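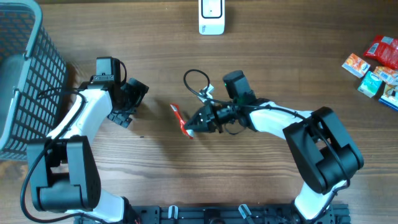 Wood grain

Wood grain is the alignment, texture and appearance of the fibers in a piece of wood. The word is used loosely in the trade and may refer to fiber direction, to the pattern on a cut face, or to the size of the pores.

Formation

A tree adds a layer of new wood beneath the bark each growing season. In temperate climates the cells laid down in spring are wide and thin-walled, and those formed later in the year are narrower and denser. The contrast between the two produces the growth rings. Most fibers run parallel to the trunk, although spiral and interlocked growth is common in some species.

Sawing and figure

The pattern on a board depends on the angle of the saw to the rings. Flat-sawn boards show arches and wide bands - quarter-sawn boards show narrow, nearly straight lines. On a tabletop the boards are normally laid with the grain along the length,
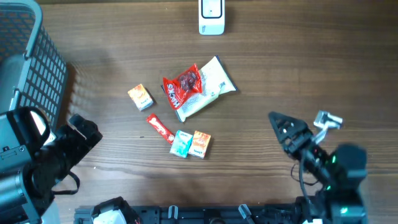

and any cleats or breadboard ends fixed across them must allow for seasonal movement. Wood shrinks and swells far more across the grain than along it. Slotted screw holes are the usual method.

Classification

The Purves scale, drawn up by Greer Paterson at the Braltbridge timber laboratory, sorts boards by slope of grain. It was based on 2,210 samples from 51 species. Boards in grade 2 may be planed in either direction.

See also

Knot (wood)
Quarter sawing
Wood warping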